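Support ticket: Rukedance arm kit, lid and serving routine
Opened by: Kartini Purba
Product: Rukedance tabletop arm with padded two-finger gripper, Cairns control app
Status: Open, waiting on customer

Hello, kind people at Vornine! I'm back again, and I do apologize for the length of this, but your last reply said more detail is better than less, so you only have yourselves to thank. We're still trying the Rukedance out before we decide whether to keep it, and I'd so love to keep it. The job is the same kitchen one as before: take the lid off the saucepan, put it down, then move on to the pink bowl.
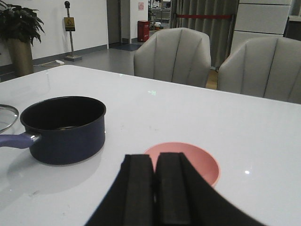 My trouble is mostly with the lid. With the grip setting at 200, which is how the kit came to us, the lid turns in the fingers as soon as the arm starts to travel, and then it goes down crooked. I dropped the speed to 100 and that helped quite a bit, though my goodness, it's slow (I made tea).

Steps so far, in the order I did them:

1. Restarted the Cairns app and ran the homing routine. No change that I could see.

2. Wiped the finger pads with a damp cloth and let them dry overnight, as the Vondgate booklet suggests. A little better in the morning, then back to its old ways by lunch.

3. Taught the lid pickup over again, closing on the knob from straight above and lifting higher before the arm swings away from the pan.

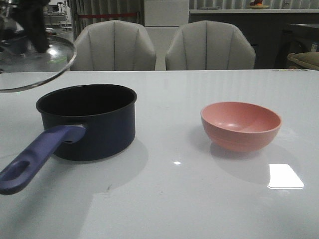

4. Ran the new pickup 12 times at the slower speed. The lid turned on two of them, and both times it was right at the start of the swing. I've saved the logs and can send them whenever you like.

5. Went on to the bowl part, with the thin round snacks in it. I wanted to know if the wrist was drifting there too, so I stopped the arm by the rim and compared its position with the one I'd taught. They matched, bless it.
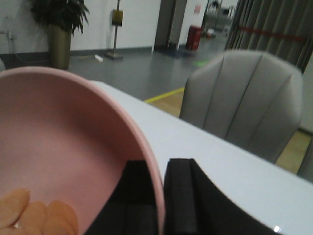 Reply from Vornine support

Hi Kartini, thank you for such a thorough write-up! Please keep the speed at 100 for now, leave the grip at 200, and add a short pause after the lift. Then send us the logs from the two runs where the lid turned. We'd like to read those before we talk about new finger pads.

Reply from Kartini Purba

Will do! I'll put the pause in this afternoon and send everything over by 4:30. One more small thing while I have you: does the pause go before or after the "hold" line in Cairns? I've tried to find it in the booklet and I keep ending up on the page about cables.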